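Getting the dust out of a carved mirror frame without wrecking it

Home and Garden > Cleaning > Old and second-hand things

Asked by pipkin_lane, 2025-12-22

Hello all! I've just brought home an oval mirror from the Turnside sale rooms and I'm completely in love with it. It has a carved sort of frame, painted off-white, with leaves and curly bits all the way round, and I paid 40 pounds for it, which I still can't believe. The trouble is the dirt. There's a grey fluff packed into every fold of the leaves, and in a few places it has gone brown and sticky, as though it lived in a kitchen for years. I've tried a duster (useless) and a damp cloth, which only pushed the muck further in. One of the leaf tips also feels a bit loose.

I don't know if it's wood or plaster or something else under the paint. Does that matter? And is there a good way to do the glass that doesn't leave streaks? I'd like it up in the hall before my sister arrives, so any help would be wonderful.

3 replies

Samuele Parisi 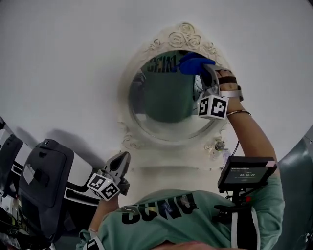 Samuele Parisi

What a lovely find, and yes, it matters very much what's under the paint! I've been cleaning up old frames for 18 years, mostly bits from the market at Dumbridge, and I still get excited when the first clean petal shows through. So take your time and enjoy it.

Start with the back. Lay the mirror face down on a folded blanket and look for a chip or a bare patch. If you see grain, it's wood. If it's white and chalky, it's plaster, or a moulded paste stuck on to a wooden base, and a great many frames that look carved are made that way. Resin is usually smooth and one even colour right through, and it feels a bit like a cheap chess piece. Please don't go scratching the front to find out.

Plaster and paste hate water. They drink it up, go soft and then the paint lifts, so put the damp cloth away until you're sure. Resin will put up with a good deal more, and painted wood is somewhere in between.

For the fluff, you want a soft, dry brush. I use two – a fat make-up brush for the open parts and a child's watercolour brush for the deep folds. Hold a vacuum nozzle a little way off with an old stocking stretched over the end and flick the dust towards it. The stocking is there to catch anything that drops, and with your loose leaf I would not skip it. Work from the top down or you'll be doing the bottom twice. I once did a whole frame the wrong way up in my kitchen at Brabec and ended up with fluff in the butter.

The brown sticky stuff is grease, and dry brushing won't shift it. Put one drop of washing-up liquid in a mug of warm water, dip a cotton bud, then roll it on kitchen paper until it's barely damp. Roll the bud over the dirt and throw it away as soon as it's brown. You'll get through a mountain of them. I bought a tub of 200 last May and it lasted me two frames! Try a spot low down near the back first, and if the bud picks up any cream colour at all, stop there and live with a bit of brown. It has charm, I promise.

The leaf tip can be saved if it hasn't come right away. A tiny bit of wood glue on a cocktail stick, pushed into the crack, then a strip of low-tack tape overnight. Don't use superglue, it dries before you've got things lined up and leaves a shiny edge that you will notice every single morning.

Now the glass. Never spray straight on to it. The liquid runs down, gets in behind the bottom edge of the frame and starts those black spots you see on old mirrors. Put it on the cloth, and only a little. I like a flat microfibre cloth and plain water with a splash of white vinegar, then a second dry cloth straight after. Go gently up near the edge so you don't catch the carving, and do a last pass in daylight from the side, when every smear shows up.

Do send us a picture when it's hanging in the hall, I'd love to see it – and tell us what it turned out to be made of!

wren489

vinegar is fine but i just use a damp cloth and a bit of newspaper on mine and its never gone spotty. hairdryer on cold is good for blowing the dust out too

Marguerite at No. 6

I agree with nearly all of Samuele's answer but I'd be careful with the hairdryer, as a loose leaf can end up behind the sofa. Mine did.

One thing to add about hanging it. These frames can be heavier than they look and the old wire on the back is often tired. I changed mine for new picture wire from Lirkeo, the ironmonger's, and put in two wall hooks a hand's width apart instead of a single one. It sits much straighter now and doesn't tip when somebody shuts the front door. Check the little rings on the back too. If they wiggle, move them to a fresh bit of wood before you trust them.

pipkin_lane

Thank you all so much! It's chalky at the back so the wet cloth has been banished. Off to find a make-up brush.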